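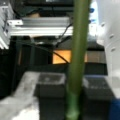 Green stalk between the open gripper fingers, wrist camera view.

Getting good work out of a countertop gripper arm

The Paneck arm sells for $899 with one pair of flat fingers and a wrist camera. I have had mine on the workshop bench since March, mostly for handling stems and other long, thin things that need to be held upright. These are the habits that have saved me the most trouble.

Line up before you close. Bring the open fingers in on either side of the stem and stop. Check the wrist view for the gap on each side. If the stem sits nearer one finger, shift the wrist over a little and look again. Closing off-center pushes the stem sideways first, and a soft one will crease.

Set the force low. The arm ships at 45 percent grip force, fine for dowels and much too strong for anything green. Start at 2 percent and go up one step at a time until the stem stops slipping. Savita Kandpal grips everything with thin foam tape on the fingers and leaves the force higher. That works too, but the tape picks up sap and has to be changed often.

Grip low on a tall stem. The top will sway when the arm moves, so slow the travel speed and give it a moment to settle before you cut or tie.

Wipe the finger faces with a damp cloth when you finish. Scuffs on the top of the fingers don't matter. Grit on the inside faces does.

Don't judge fine detail from the wrist camera. Close up the picture goes soft, and bright metal or white panels nearby make it worse. It is good enough for placing the fingers. For anything smaller, lean over and look. Turning the bench lamp away from the arm helps more than any of the camera settings I tried.

Keep cables out of the sweep. Run the arm through its whole path with the fingers empty, at low speed, and watch for anything it could catch. Cable clips are cheap. Keep your hands out while it is moving, and use the stop button before you reach in.

Save a position for each job. The Paneck software lets you name them. I use "stem low" and "stem high" and leave the rest alone.

Is it worth the money? For the odd bunch of flowers, no. A clamp stand does that. If you tie or trim the same kind of stem over and over, I would say yes – though the manual is thin and the carrying case is not worth adding. The Hirkix costs more, at $967, and comes with soft finger pads in the box. Tianyou Jia lent me one for a weekend and I liked the pads better than the arm. The pads don't fit the Paneck mount, I checked.

Spare fingers come in pairs only. Order a set when you buy the arm.

Updated June 30, 2024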